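15/01/2020
Student project, handheld gripper — bench notes, Garba Okafor

Picked up from where the last entry stopped. The new finger pads are on. They went in without trimming this time, so the change to the mold was enough and the file can stay as it is. The old pair is in the drawer under the printer with tape on it. Don't reuse them, the left one has a split along the base that only opens when you squeeze.

Jobs for the session were the tabletop pick task (sponges first, then the plant pot if there was time), a check on marker tracking, and naming the recordings properly. We got through the first two. The naming is half done.

Storage: we now have 457 recordings in the Tresuson folder. Of those, 383 have a usable track from start to finish. The rest lose position at some point and I have not gone through them to see why. My guess is fast turns near the partition, where there is a lot of plain white and not much for the tracker to hold on to. That is only a guess. Somebody should sort the bad ones by where in the room they fail before we change any settings.

Target for the club demo in February is 3000, and I said at the last meeting that I think this is too many for the hours we have. I would take fewer with clean starts. Still open.
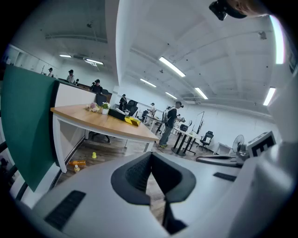
Gripper view toward the long table. Sponges, plant and black box on top, yellow cup and bottles on the floor.

Sponge picks. The V shape centers the block well if you come in square. If you come in at an angle the block turns in the jaw and ends up held by a corner, and then the place goes wrong too. Told the new students to slow down over the last bit of the approach. Two of them close the jaw too early out of habit from the old trigger, which had more slack in it. The new trigger has almost none. I prefer it but it needs a line in the handout.

Floor items. The upright cup is easy. The bottle on its side is not, because you have to get the gripper so low that your wrist runs out of room before the jaw is level. Kneeling works. Standing and bending does not, and those were the recordings I threw out. For the scoring sheet I want floor picks kept separate from table picks, otherwise the success rate tells us nothing.

Marker tracking. Read the jaw opening off the square marker with the Plodero script and compared it with calipers at 6 openings. Good agreement in the middle of the range. At nearly closed it reads a little wide, same as in the autumn. I changed the offset in the config on the club laptop only, so the copy on the shared drive is still the old one. Please don't pull over it until I have merged.

Glare. There is a bright streak up the right side of some recordings from the ceiling lights. It doesn't seem to upset the tracker but it may matter for training. Try one set with the lights above the right wall switched off and compare. Leave the exposure alone while doing this, one change at a time.

Room. Several people working at once again. I don't mind people in the background, it is what the demo will be like, but agree who is recording before you start and say it out loud. We had two recordings with the same number and had to rename one by hand.

Training run on the Orkside machine was started with the older set and the default settings. Loss was still coming down when I left it. Log is in the usual place under my initials.

To do:
Finish renaming, table sets first
Merge the offset and tell everyone
Handout: new trigger, approach speed, kneeling for floor picks
Order spare pad screws, we are on the last bag
Ask whether Ha can lend us a second charger
Sort the failed tracks by location — whoever has a free hour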